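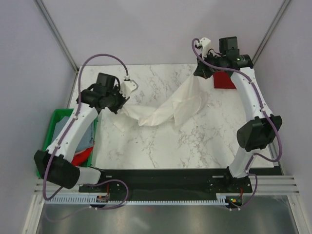 Can my children help at the blanket drive if they are under school age?
Under-fives are very welcome at the tying tables as long as a parent or grandparent stays with them. The cutting table is for adults and teenagers only, and the younger ones love choosing the fringe colours anyway.

Kancombe Families Together
Minutes of the June planning meeting
Held in the back room of the library, 7.15 pm

Present: eleven members and two new parents, both from the Wannasri Road end of town (welcome!). Apologies were received from four members, three of them with children down with chickenpox.

1. Minutes of the last meeting
Agreed with one correction. The toy swap raised money for the hospice garden and not for the hospital play room as written. The money went to the right place, it was only the minutes that were wrong.

2. Blanket drive for the children's ward
This took up most of the evening and there was a lovely buzz about it. The ward has told us they would be glad of fleece blankets in two sizes, cot and single bed, and that every blanket needs to be new fabric, washed once at home without softener. Plain or patterned are both fine. They asked us to avoid buttons, bells, ribbon and anything glued on.

We are aiming for 300 blankets by the end of September. Last year we managed rather fewer, but we only had one making day then and this year there will be 4. The first will be at Moveck Hall, which has given us the big room and the kitchen from 10 am until 3 pm at no charge. The second and third are at the infant school, and we still need somewhere for the last one. The scout hut was suggested. The meeting liked the idea but the heating there is hit and miss, so we will ask about the church room first.

There was a good long discussion about knotting versus plaiting the edges. Plaiting looks beautiful but takes a patient adult most of a morning, and the little ones lose heart. Agreed: knots for everybody, with one plaiting table for people who really want to.

Fabric: Driduletti, the fabric shop by the bus station, has offered us end-of-roll fleece at cost and will cut it to size if we order by the metre in advance. This is wonderfully kind and saves us the worst job. Anyone with fleece at home is asked to check it is at least a metre and a half long before bringing it along. Scissors are short again. Please bring your own with a name on the handle.

Action: order form to go to the shop before schools break up.
Action: ask about the church room.

3. Cards to go with the blankets
Each blanket will have a handmade card tucked into the fold. Wording came up, as it does every year. The ward would like us to steer clear of "get well soon", as some of the children are in for a long stay. Suggestions from the floor were "Hello from Kancombe", "Made for you" and "Hope you like the dinosaurs" – the last to be used only where there are dinosaurs. First names and ages of the makers are fine, surnames and addresses are not. No glitter please.

The cub pack and both playgroups would like to join in with the cards and between them have promised 500. That is more than we have blankets for, and the ward is very happy to have the spare ones for its noticeboard and for the breakfast trays.

4. Money
Balance in the account is £2,451 after paying for the Easter trail. It was agreed to set aside up to a third of this for fleece and card. The summer picnic should pay for itself if the weather is kind. A member asked whether we could put a small sum towards bus fares for families who want to come to the making days and can't easily get there. Everybody thought this was an excellent idea and it was agreed on the spot. Fares will be paid back on the day from the tin, no form needed.

5. Summer picnic
In the park by the paddling pool, from noon. Bring your own food plus one thing to share. Nut-free again please. The egg and spoon race is back by popular demand, potatoes this time. We still want a gazebo and somebody with a van to fetch it.

6. Helping at the food bank
The Saturday club children packed shelves there in spring and have been asking when they can go back. The food bank can take six children at a time with three adults, over-sevens only. Two sessions have been offered in the holidays. A sign-up sheet went round and both sessions were full before it got to the far end of the table – really cheering to see. A waiting list has been started and we will ask for a third session in the half-term week.

7. Any other business
The coffee urn is leaking at the tap. It can be used with a bowl underneath for now.
A blue child's raincoat, age 5 to 6, was left at the toy swap. It is hanging in the library office.
One of our new members can teach simple crochet and would be happy to run a corner at the Moveck Hall day. Accepted with delight!
Please could people reply to messages about numbers, even if the reply is no.

Meeting closed at 8.50 pm. Next meeting in July, same room, same time. Biscuits: Wannasri Road families.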